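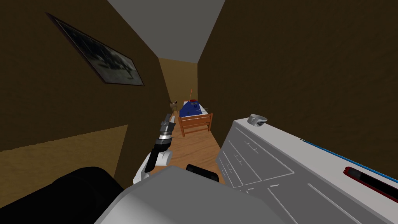 Hallway view, wood floor, framed picture on the left wall.

To: Eilif Ljungberg, Holloway small makers fund
From: Solveig Dalen, Wullurness Knits
Progress, September to December

Quick one, shop orders are backed up and I have to be at the post office by 4.

Yarn — all bought. 300 skeins of the Piralia worsted, came in two deliveries, second one late. One dye lot was off (the moss green) so those went into hats where it doesn't show so much.

Sweaters: 20 finished and blocked, 6 still on the needles. Behind on the kids sizes. I rewrote the yoke for the smallest one twice and it's still tight at the neck, test knitter agrees. Third try this month.

Spent so far 3447, receipts in the folder. Thats yarn, buttons, labels and the second-hand swift. Nothing on advertising yet. Would like to move that line over to postage if you're ok with it — need a yes or no before I order mailers.

Stombridge craft market: table is booked and paid. Cowls and hats mostly, sweaters as samples with an order sheet. Last time people wanted to try things on so bringing a mirror.

Evening class is full. Most of them are past ribbing and on to thier first sleeve. Two want to do colorwork, have said after the sleeve.

Pattern PDF not started, sorry. Charts are drawn by hand, need typing up. Will send you the kids size first when the neck is fixed.

Solveig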